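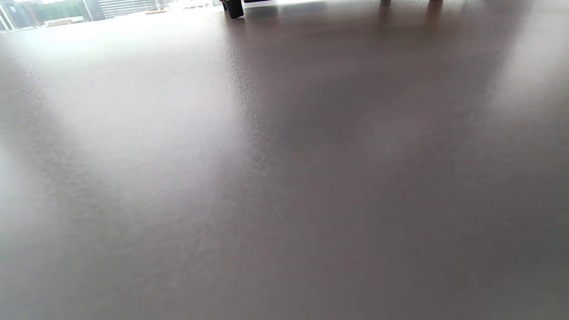
I had been meaning to get to the Mitulwood open day for years, and in March 2026 I finally made the drive, with my sister-in-law's directions on the passenger seat and far too many sandwiches. Mitulwood is a working paper mill, one of the last small ones in the valley, and for a single morning they let the public wander through.

Ita Fitzgerald met us at the gate and took our group into the beating room first, where old cotton rags get turned to pulp. It is loud in there! She shouted the whole history at us, cheerfully, and I caught maybe half. They made 2,883 reams last year, most of it for bookbinders and a good bit for people who paint in watercolor.

My favorite stop was the drying loft, up a steep flight of stairs (hold the rail). Donal Gallagher has worked up there since he left school, and he let each of us lift a sheet off the line — so much heavier than I expected, with those lovely ragged edges. He told me the August sheets always curl a little more, and that he can pick them out of a stack.

There was tea afterward, and a small shop selling offcuts by the bag. I bought two bags and then went back for a third. Parking is across the bridge, and the lot fills early, so leave yourself some time.

14 shares
6 comments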